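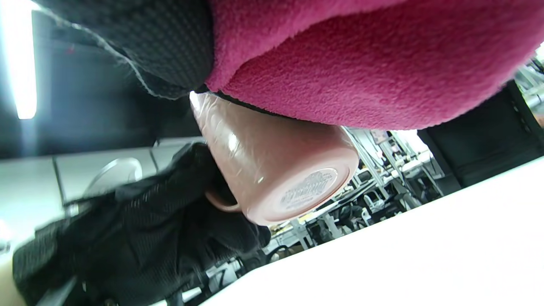 Wostavo, Jul 28, 2023

Ticket 277: pose estimate lost on glazed mug
Component: Vakex perception node
Assigned to: Fadi Ghanem
Status: Open

The tracker drops the object when the pink mug is tilted with its base toward the camera. Small white reflections appear on the glaze, and magenta fleece covers the upper side. Most of the handle is hidden.

Log excerpt:
frame 263 mask confidence below threshold
frame 277 pose reset, handle axis flipped

Action taken: the highlight filter was restored to the June settings. Replay of 18 episodes still shows the flip in 10.

Next step: Kovus is requested to supply the symmetry patch for testing prior to closure.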